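Hosdale bypass talk – notes, 3/16/23

Start w/ the map. Route leaves the old highway south of Hosdale, swings east round the rail yard, rejoins at the Brallov exit. 2 lanes each way. No signals till the river.

Why built – trucks. Old Main St carried everything, incl. gravel loads from the Pasaribu quarry. Say the number slowly: 2,705 trucks a week before opening. Now 1,221. Pause.

Dont get stuck on the numbering fight. One line, move on. If asked, signs changed in November, maps still catching up.

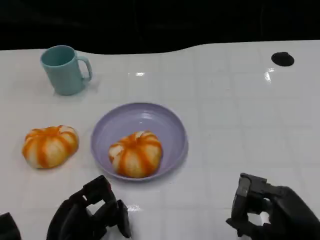 Arif Ekanayake wrote back after the last version that the Brallov ramp is too short and I skipped right over it. Drivers coming off the bridge get no room to merge, he says, and the yield sign is hidden behind the sound wall.

So – ramp slide goes in before the costs. Admit it's short. Lengthening is in the phase two drawings, not funded yet.

Costs: keep breif. Bridge deck was the big item. Shafiq Bhattacharjee has the breakdown, send people to him.

Last bit – eastern leg to Hultasus. Two alignments, north one floods. Show both, then questions. Leave the map up.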